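Filtmont Soft Goods Handling Practice Sheet, issue 9

Order ref. 541. Supplied as a printed booklet, 24 pages, with a download of the same text. Replaces the September issue.

The sheet sets out working rules for teams recording or automating the handling of clothing and bed linen with two-finger grippers, whether hand-held or arm-mounted. It is written for operators and reviewers, and can be used alongside the Husia task log.
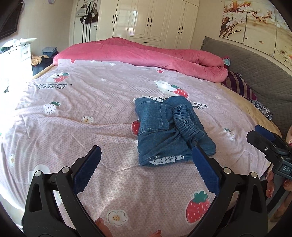 Section 2 deals with finger pads. Pads are checked before each session and changed in pairs – never singly. Serrated pads must not be closed on lace, loops or openwork trim; grip the main cloth instead. Where two operators share a surface, one holds still while the other closes.

Section 3 covers folded items. A fold is accepted if the bundle can be lifted and set down without opening. Elasticated parts are left slack.

The checklist at the back has 117 items and fits the Sokol and Flernel binders. Local safety rules take priority over the sheet in all cases.

Sold singly or in packs of ten. Page updated January 18, 2024.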